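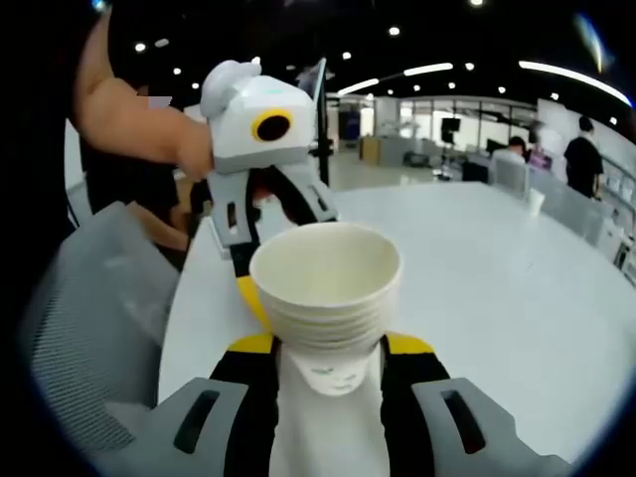 ATA DA REUNIÃO ORDINÁRIA DA ASSOCIAÇÃO DE MORADORES DO BAIRRO BELTICO

Na quinta-feira, pelas 19h30, reuniu a Assembleia da Associação de Moradores do Bairro Beltico, na sala polivalente da sede, sob a presidência de Tarık Gündoğdu, secretariada por Hatice Karaca. Verificada a existência de quórum, o Presidente da Mesa declarou aberta a sessão, com a seguinte ordem de trabalhos:

Ponto um: Aprovação da ata da reunião anterior
Ponto dois: Ruído noturno e cargas e descargas na Rua do Lavadouro
Ponto três: Recolha seletiva e consumo de descartáveis nas atividades da Associação
Ponto quatro: Outros assuntos

Ponto um. Dispensada a leitura, por ter sido previamente distribuída, a ata da reunião anterior foi aprovada por maioria, com três abstenções de associados que nela não estiveram presentes.

Ponto dois. A Mesa deu conhecimento da exposição subscrita por 218 moradores, relativa às operações de carga e descarga do armazém Kowalczyk antes das 7h00. Foi lida a resposta da empresa, que se declara disponível para transferir as entregas para o portão norte, ficando a data dependente da autorização municipal para o rebaixamento do passeio. Vários associados consideraram a resposta insuficiente quanto ao período de verão, em que as janelas permanecem abertas durante a noite. Após discussão, foi deliberado por unanimidade solicitar audiência ao pelouro da mobilidade e remeter cópia da exposição à junta de freguesia.

Ponto três. Foi apreciada a proposta da Direção para substituir gradualmente os copos de papel por copos reutilizáveis, mediante caução, nos convívios e na festa de dezembro. A firma Proltton apresentou orçamento de 400 euros, com transporte incluído. O orçamento da firma Cleltari não foi considerado, por ter sido recebido fora do prazo. Uma associada questionou as condições de lavagem na copa da sede, tendo a Direção esclarecido que a máquina existente foi reparada e se encontra em funcionamento. Os copos de papel em armazém continuarão a ser utilizados até se esgotarem. A proposta foi aprovada por maioria, com quatro votos contra. Foi apresentada declaração de voto, que se anexa à presente ata.

No mesmo ponto, foi deliberado pedir aos serviços municipais a deslocação do ecoponto da Travessa do Forno, que dificulta a passagem de carrinhos de bebé e cadeiras de rodas.

Ponto quatro. Foi recordado o horário de atendimento da secretaria, às terças, das 17h00 às 19h00. Foi pedida a substituição da lâmpada do patamar do primeiro andar. A Mesa informou que as inscrições para as aulas de português para estrangeiros se mantêm abertas.

Nada mais havendo a tratar, o Presidente da Mesa deu por encerrada a sessão às 21h15, da qual se lavrou a presente ata que, depois de lida e aprovada, vai ser assinada.

O Presidente da Mesa, Tarık Gündoğdu
A Secretária, Hatice Karaca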